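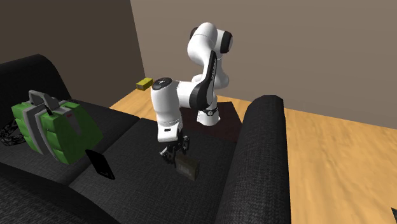
The gray sofa, the little olive box.

Stories > Short Fiction > Sinderport

Raili got the key to the flat in Sinderport on a wet morning and went straight up. Forty-two steps. Her brother had never once mentioned the steps.

No letter. A bag of onions going soft. His good coat, still on the hook, and in the pocket a ferry ticket to Brollthorpe, never punched.

"He was going, then," said Mali Price from the doorway. Neighbor. Slippers. "He always said December."

"Said it to who?"

"Me. The wall. Whoever."

Raili sat down. Two cups in the sink. Two. She looked at them a long time and Mali looked at her feet.

"You could of written to me," Raili said.

"I didn't know there was a you."

Rain on the glass. Down in the street somebody shouting for Aleksi, Aleksi, come get your bike, and for a second she nearly got up to answer. Stupid. He'd hated that name. Made everyone call him Nieminen, even their mother, even at the end.

She put the ticket in her own pocket. The boat left at four.

"Did he take sugar?" she asked. "I can't rember if he took sugar."

Mali came in and filled the kettle.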